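July, afternoon session, 14:10 start

Carried on with the tray tasks for the student project. Vitória Guerreiro was on the laptop, I was on resets. Two of the second years came in at three and took over the resets from me so I could look at the logs.

## Where we had got to

The Frandsen script was crashing each time the arm went home with the gripper closed. Vitória traced it last night to the homing call waiting for an "open" message that never comes if the fingers are already shut on something. She has put a timeout on it. I ran it with the gripper closed on a sponge, then on nothing, then with the power to the fingers off. It homed in the first two and gave a proper error in the third. I am happy to call that fixed, but the timeout is written straight into the code and should go in the settings file with the others.

Total episodes before we started today: 1050. That includes the old ones from before the gripper was re-zeroed, which we still have to decide about. My view is that they should be kept in a separate folder and left out of training. Vitória thinks they are fine for the vision part. We left it there.

## Tray tasks

We are using the Flodley kitchen unit again, tray on the counter next to the sink. The task list for this block:

- press the blue button
- press the pink button
- pick up the plush and put it in the sink
- pick up the ball and put it in the sink

The instruction is read out before the arm moves and typed into the episode name. Please use the exact wording in the sheet. Last week we had "push", "press" and "hit" for the same thing and I spent an hour renaming files.

Pressing is harder than we expected. The caps are domed, so if the closed fingers come down off centre they slide down the side and shove the whole button across the tray. When that happens the episode is a fail, even if the button clicks on the way. The second years asked whether it should count and I said no, because we want the model to learn the straight press. Vitória suggested a strip of double-sided tape under the bases. I would like to try without it first, as the competition rules say loose objects.

The ball is the other problem. It ends up against the rim and the gripper cannot get a finger behind it. Coming in along the rim instead of across it works, with one finger on the tray side and the other just over the lip, but it needs the wrist turned most of the way round and the joystick is slow at that. Try turning the wrist before lowering.

Plush is easy. Grab the body and leave the loop of string alone. 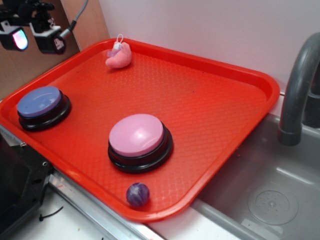

## Results

Recorded 143 episodes between 14:30 and 17:15. Of those, 118 are good. The rest are mostly ball attempts, plus a run of blue presses that I threw out because the exposure had been left on auto and the brightness kept shifting when the arm came over.

The exposure is now fixed and the value is written on the whiteboard. Don't switch it back to auto to "see if it looks nicer". If the overhead light is changed, the value will need setting again.

We also trained a quick model on the earlier pressing data over lunch, only to check that the pipeline runs from end to end. We gave it 10 tries at the pink button with the blue one also on the tray. It went to the correct side each time, and pressed cleanly in four. In the other six it stopped a little high and hovered. I think this is the height offset from before the re-zero, which is another argument for leaving the old episodes out. Vitória wants to see a second model trained on the new data only before she agrees, and that is fair.

## Things that went wrong

The joystick dropped out twice. Both times the receiver had been knocked half out of the hub. I have moved it to the back port.

One of the second years drove the fingers into the tray at about half speed. The gripper stopped itself and gave a force warning. I checked the zero afterwards and it had not shifted. No harm done, but the lower height limit in the settings was for the thin board we used in May, and the tray floor is higher than that. I have raised the limit by 4 mm. If you change the surface, change the limit.

The upload to the Kovbridge drive failed at the end with a permissions error. Files are on the laptop in the July folder and have NOT been backed up. Whoever is in first, please copy them across by hand before recording anything new.

## For the competition

The entry form for Flellammont wants a short video of one task with no cuts and no one touching the controls. I think we should use the plush for it. The button press looks better on screen but four out of ten is not enough to plan around. We can change our minds if the new model does well.

They also want a one-page safety note. I have started it in the shared folder, with the stop button and speed limit sections done. It still needs a paragraph on who may be inside the taped line while the arm is powered. Vitória has the wording from the department and will paste it in.

## Next

- copy the July files to Kovbridge
- move the homing timeout to the settings file
- more ball episodes, wrist turned before lowering, at least half of them starting away from the rim
- train on new data only and repeat the pink button test with the same starting positions (they are marked in pencil on the plan)
- order a spare joystick receiver
- ask the technician for a longer USB lead, the present one pulls when the laptop is turned round

Powered down at 17:40, arm parked, stop button left pressed in.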